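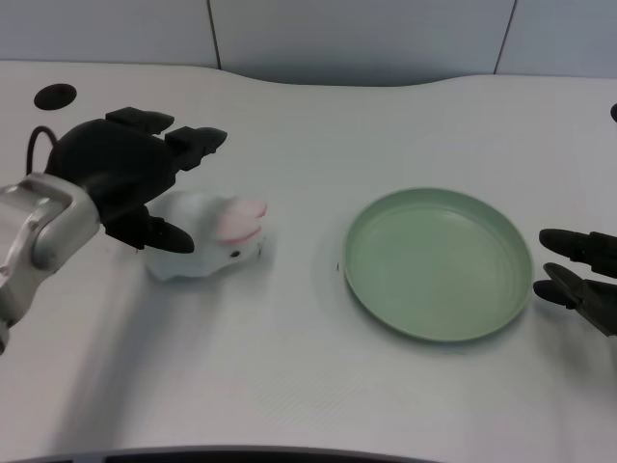

Läuft Stino auch ohne eigene Grafikkarte im Steuerrechner?
Für Planung und Handsteuerung reicht ein normaler Industrie-PC mit 16 GB Arbeitsspeicher, erst die Objekterkennung in Echtzeit will eine Grafikkarte haben.

Stino 3 – Greifplanung für mehrfingrige Hände

So, seit Februar ist die Dreier-Version im Shop, und ich freue mich wirklich wie verrückt darüber! Ich schreibe bei Drandska den Planer (und nebenbei diese Produktseite, man merkt's vermutlich). Stino nimmt das Kamerabild vom Kopf, sucht sich die Gegenstände auf dem Tisch zusammen und schlägt Griffe vor, für jede Hand getrennt oder für beide zusammen.

Am liebsten teste ich mit Plüsch. Ein weißes Stoffkaninchen auf einer weißen Tischplatte ist für die Segmentierung richtig gemein: kaum Kontrast, weiches Fell, dazu ein Schatten, den die alte Version gern mal zum Tier dazugerechnet hat. Der grüne Teller daneben ist dagegen fast Erholung – klarer Rand, klare Farbe, fertig. Und wenn ein schwarzer Finger einen Teil vom Kaninchen verdeckt, ergänzt Stino 3 die fehlende Kontur aus den vorherigen Bildern und wirft das Objekt nicht mehr aus der Liste.

Was drin ist:
Griffbibliothek mit 302 Vorlagen, eigene lassen sich anlegen
Kollisionsprüfung für zwei Arme, auch Hand gegen Hand
Kraftgrenze pro Finger einstellbar (für Plüsch bitte niedrig anfangen!)
Aufzeichnung und Wiedergabe, bis 2.000 Abläufe pro Projekt
Anbindung an Gilmartin-Steuerungen über das mitgelieferte Modul

Mein Lieblingsteil ist die Vorschau. Man zieht den Zielpunkt mit der Maus auf den Teller, sieht die geplante Bahn als Linie und kann einzelne Finger noch nachbiegen, bevor sich irgendwas bewegt. Mit Falham-Händen geht das leider erst ab Firmware 16, ältere melden die Gelenkwinkel zu selten zurück.

Preis und Lizenz: Die Arbeitsplatzlizenz kostet 69 Euro im Monat, Updates inklusive. Für die Testversion braucht ihr keine Zahlungsdaten, nur die Aufzeichnung ist darin gesperrt. Wer noch Stino 2 hat, kann seine Projekte direkt öffnen; die Kraftgrenzen werden dabei übernommen, die Kameraeinmessung müsst ihr einmal neu machen.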